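Vakora présente à Messina sa grille de départ Cedell pour la saison de BMX Race

Messina, décembre — L'équipementier Vakora annonce la mise en service de la Cedell, grille de départ destinée aux pistes de BMX Race et de Supercross. Deux exemplaires seront installés à Ekham et à Messina avant l'ouverture du calendrier régional. La grille dessert huit couloirs et fonctionne par vérins pneumatiques, avec commande vocale et feux synchronisés.
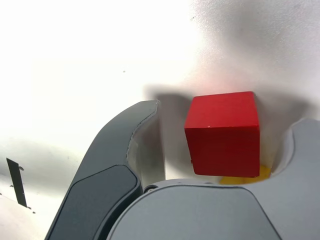
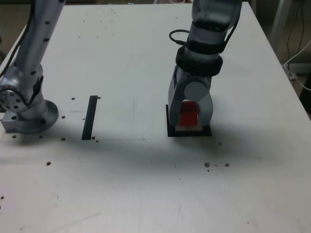

Le cycle de chute de la grille a été revu par Henk Claeys, responsable technique. La pression est désormais régulée couloir par couloir, et le verrouillage se fait en fin de course. Les panneaux reçoivent une finition mate, du même ordre que celle du cube rouge de la première photo, afin de limiter les reflets dans l'axe des pilotes. Les teintes proposées au catalogue sont le rouge, le gris et le noir.

« Le temps de réarmement passe à 7 secondes, ce qui permet d'enchaîner les manches sans modifier l'horaire », indique Stijn Verhoeven, directeur de Vakora.

Une séance d'essais réservée aux clubs se tiendra à Ekham sous la conduite d'Ineke Smits, avec 16 pilotes des catégories Junior et Élite. Les relevés de temps de réaction seront transmis aux participants — format CSV uniquement.

Contact presse : Rami Smadi, Vakora, service communication.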